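Trestwood Touchline Log

A hand-kept record of what Trestwood's first team did on the ball and, more often, off it. README last touched in June, after the season had stopped hurting.

What this is

One season of league matches, logged by eye from the main stand and checked against the club's own video where the club remembered to press record. There are 34 matches in it. Two files matter: matches.csv has a row per game, and restarts.csv has a row per attacking corner or free kick delivered into the box. The second file has 232 rows, from which Trestwood scored fewer goals than you would like if you had stood in the rain writing them down.

Why it exists

Midway through the fall, the local consensus was that Trestwood could not defend crosses. The manager said so, the radio said so, and the man behind me said so every Friday night in language I have left out of the notes column. I wanted to find out if it was true. It was partly true. They defended crosses about as well as anybody else in the division until the 70th minute, and after that they defended them like people waiting for a bus.

Columns worth explaining

phase: open, restart or scramble. Scramble means three or more touches in the box with no one in control of the ball. I know this is a judgment call. Mercado's second goal at our place is logged as a scramble and I will not be taking questions.

press_height: high, middle or low, judged at the moment the other side's goalkeeper releases the ball. Blank means my view was blocked, usually by an umbrella.

second_ball: which team got to the loose ball first after a header. T for Trestwood, O for opponent, X for out of play.

shape: the formation as it looked, which is often not the one on the team sheet. Against Amo the sheet said 4-3-3 and what took the field was a back five with regrets.

notes: free text. Spelling gets worse in stoppage time.

Known problems

The away match at Derkon was logged from behind the goal, so anything about width in that game is a guess. Treat press_height there as decoration.

Kickoff times are local and typed by hand. One row claims a match started at 3 in the morning. It started at 3 in the afternoon, and I have left the row alone because two people have already built charts on it.

Rows 1 to 276 of the older touches file used a different definition of "cross," one that included low cutbacks. That file is still in the archive folder. Please don't join it to the current ones. Someone did, and produced a left back with the crossing numbers of a god.

Player names have been replaced with shirt numbers. The squad changed numbers in January. There is a lookup file called shirts.csv, and you need it more than you think.

Using it

Everything is plain CSV, UTF-8, commas, header in the first row. Share it and build on it, with credit to the log. If you find an error, open an issue with the match number and the minute. "The keeper was offside" is not an issue -- I have closed four of those.

Small samples apply throughout. One season of one club will tell you about that season and that club. If your model says Trestwood should sell the center forward on the strength of nine headers, please keep it to yourself until he has found somewhere to live.

Maintainer

Leif Grímsdóttir, row F, home end of the main stand. Replies are slow during the season and slower after a defeat.
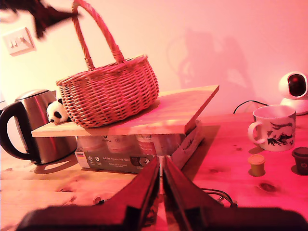 Woven basket on a wooden board.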